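Kanbridge Fabric Cushions, 50 cm: Review

Kanbridge sells its square cushion as a cover and inner together, or the cover alone. I bought two complete cushions from Plotness in March, both for a sofa that gets daily use. My interest was in three things: how the fill recovers, how the weave behaves under point loads, and whether the cover goes back on after washing without a fight.

Construction. The cover is a plain woven fabric with a concealed zipper along one side. Seams are overlocked inside and the corners are slightly tapered, so they do not stick out as empty points when the inner is in place. The inner weighs 400 g on my kitchen scale. I would call that a moderate fill for the size. A heavier inner would hold its edge better but would be harder to seat in the corners.

Handling. Pinched at the top edge, the fabric folds in with the fill and the fold is soft. The weave has little stretch of its own, so most of the give comes from what is inside. 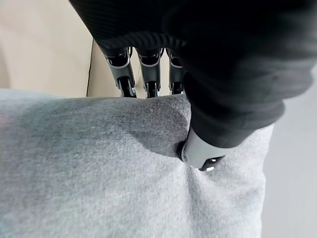

Lourenço Magalhães wrote in to disagree about the fill. Two of his went flat along the middle within a season, and he now puts Hukville inners in the Kanbridge covers. The zipper opening is long enough for this, he says, but the corners need packing by hand before closing.

I have not seen flattening so far, though mine are turned and shaken most evenings. For anyone who leaves a cushion wedged behind the lower back all day, his swap is worth considering. The covers are the better half of the product.

Point loads are where a woven cover usually shows its limits. A fingertip or an elbow pushed into the face makes a local dent, and the cloth around it gathers a little.
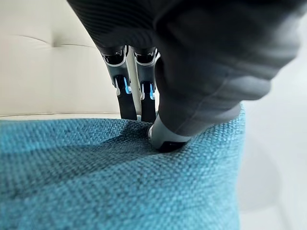 On my pair the dents brush out with the flat of the hand. A cushion left overnight under a stack of books kept a shallow crease until the cover was washed.

Washing. Cool cycle, zipper closed, dried flat. Width after three washes was down by 3 mm, within what I can measure reliably on soft goods. Refitting takes a couple of minutes if the inner is folded in half, pushed to the far corners and released.

Compared with the Maksymiv cushion I used before, the Kanbridge has a tighter weave and a neater zipper. The Maksymiv inner was firmer. It also cost $11 more.

Faults: the zipper pull is small, and the care label is sewn into a visible seam. I cut mine off.

Rating: 4 out of 5 for the cover, 3 out of 5 for the inner.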